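The shop that mends your coat while you eat soup

Skerkdale, end of the main street, past the feed store. Smell of onions from the door. Two long tables, one for eating, one for trousers.

This is Mercado, and it's a mending cafe, although Eilidh Imrie pulls a face at the word cafe. "It's a sewing room with a stove," she says. She has a pin in her mouth when she says it, so I get her to say it again.

Deal goes like this. You bring one thing that's torn. You pay 15 dollars. You get soup, bread and a chair next to someone who knows what they're doing, and you do the mending yourself. If you're hopeless they'll take it off you for the last ten minutes and finish it. I was hopeless. Grey wool coat, pocket hanging by a thread since last winter, and I'd been carrying my keys in the other side for months.

Eilidh opened in September with 40 chairs borrowed from the curling club and one good machine. Before that she'd done alterations from her spare room, mostly hems, mostly for people she never saw again. She was sick of it. Hems are boring, she says, and everyone wants them by tonight.

The menu is whatever Hagos Tufa feels like. He cooks on two burners and won't be hurried. Lentils the day I was there, with lemon and far more pepper than I'd have dared. Zewditu Shiferaw does the buttonholes by hand, at the window end where the light's best, and she's so fast that people stop eating to watch. She learned on her aunt's curtains. Her aunt wasn't asked.
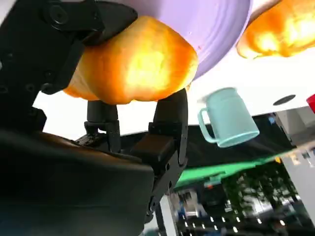

By noon it's full. Farm jackets mainly, a lot of knees. One wedding dress with a burn in the lining from a sparkler. A boy with a school bag whose strap had gone for the third time, and who had clearly been sent by his mother and told not to come home without it fixed. He was very good at backstitch by the end. Wouldn't admit it.

I asked Zewditu what people get wrong. Thread too long, she said straight away. They cut a piece as long as the couch becuase they don't want to thread the needle twice, and then it knots, and then they swear at it. Fingertip to elbow, no more. And don't match the colour on the spool, unwind a bit and lay it flat on the cloth, it goes lighter. I wrote that down. I've since wrecked one less shirt.

There's an argument going on here about whether a mend should show. Eirini Konstantinidis, who drives over from Cinden with a carload of other people's cardigans, is all for showing it. Orange darns on navy. Big square patches. She had a sweater on with so many elbows I lost track of which was the original. Eilidh can't stand it. She likes a repair you have to hunt for, and she'll unpick an hour's work if she can see it from the door. They've been at this for months and they always sit together.

What you can't do much with, they both agree, is the cheap stretchy stuff. It's thin to begin with and it ladders when you put a needle in. Eilidh keeps a box of it under the table for stuffing draft snakes. The good cloth comes from Gwenaël Lecomte, who used to cut for Faltex when it still had a floor in town, and who kept the ends of the rolls in his garage for years. Tweed, canvas, a heavy green twill that must be for uniforms. He brings it in by the armful and then stays for lunch, and nobody's ever charged him.

Does it make money? A bit. Eilidh's rent is paid and so is the gas, and there's a second machine now, second hand, with a pedal that sticks. She'd like to open evenings but Hagos says no, he has a life. So it's ten till three and you take your chances with a seat.

My pocket took most of an hour. Two rows of small stitches, a scrap of the green twill behind it where the lining had worn thru, and a bar at each corner to take the strain. It's a bit crooked on the left. Eilidh looked at it for a long moment and handed it back — I'm calling that a pass.

Mercado, Skerkdale. Ten till three. Bring one torn thing, washed please, and cash if you have it. Parking round the back by the feed store, mind the step.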